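Lista: Tiltov-dados
Assunto: Re: [tiltov-dados] Critério de corte dos episódios de inserção de processador
De: Yaa Tsikata
Data: 6 de março de 2026

Em resposta à mensagem de Sota Kawaguchi:

> Terminei a revisão do lote de novembro. São 2000 episódios gravados,
> dos quais 1041 passaram no filtro automático. Os restantes caem quase
> todos no mesmo problema: o anotador marcou o início do episódio quando
> o braço já estava em deslocamento, e a pose inicial fica indefinida.
> Proponho descartar tudo que não tenha pelo menos um segundo de repouso
> antes do primeiro comando. Também proponho tirar a câmera de punho do
> conjunto de entrada e treinar só com a câmera fixa, porque a garra
> encobre parte do gabinete.
>
> Sota

Sota,

Sobre o primeiro ponto, concordo com o critério, mas não com o descarte. O log do controlador tem carimbo de tempo independente do anotador. Dá para recuar o início do episódio até o último instante com velocidade de junta nula e recortar de novo. Rodei isso num subconjunto e recuperei 517 episódios sem intervenção manual. O script está no repositório, em ferramentas/recorte, e aceita a tolerância de velocidade como parâmetro. Deixei o valor padrão do Asante; quem usar outro controlador precisa conferir as unidades.

Três observações sobre o formato:

1. O campo "resultado" continua binário em parte dos registros. Pelo esquema atual deveria ter quatro valores: assentado, assentado com alavanca aberta, queda, abortado. Os binários não devem ser convertidos por regra. Precisam ser revistos.

2. Teleoperação e reprodução de trajetória estão na mesma pasta. A reprodução repete o mesmo caminho com ruído pequeno e pesa demais no treino se entrar sem reponderação. Sugiro separar por prefixo.

3. Abortados ficam. O modelo Mastivent usa esses episódios na cabeça de detecção de falha, e já temos poucos.

Sobre o segundo ponto, discordo. A oclusão existe, mas atinge sobretudo a parte baixa do gabinete. Na bancada do Badham, com o suporte do processador acima do trilho superior e o soquete vazio, os dois alvos ficam visíveis ao mesmo tempo na câmera de punho:

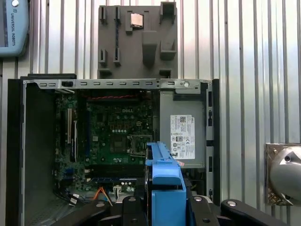 Sota Kawaguchi já me respondeu em privado que aceita manter a câmera de punho, desde que o treino com as duas vistas seja comparado com o treino só da fixa, na mesma partição e com as mesmas sementes, e que a diferença seja medida no erro lateral final e não na taxa de sucesso. Para ele, a taxa de sucesso esconde os casos em que o chip entra torto e se acomoda com o fechamento da alavanca.

Por mim está aceito. Acrescento uma condição: a partição de teste tem de ser por gabinete, nunca por episódio. Se o mesmo gabinete aparece no treino e no teste, a rede decora a placa e o erro lateral sai artificialmente baixo.

Pendências:

- Sota: publicar a lista de identificadores rejeitados, com o motivo de cada rejeição em coluna própria.
- Yaa: aplicar o recorte ao lote inteiro e regenerar o índice.
- Quem gravar a partir de agora: dois segundos de repouso no início e no fim, garra aberta, sem tocar no terminal de programação durante o episódio.

O índice antigo fica congelado com a etiqueta lote-novembro-v1. Não gravem por cima dele.

Yaa

_______________________________________________
Lista de discussão tiltov-dados
Para cancelar a inscrição, envie mensagem com o assunto "cancelar" ao endereço de administração da lista.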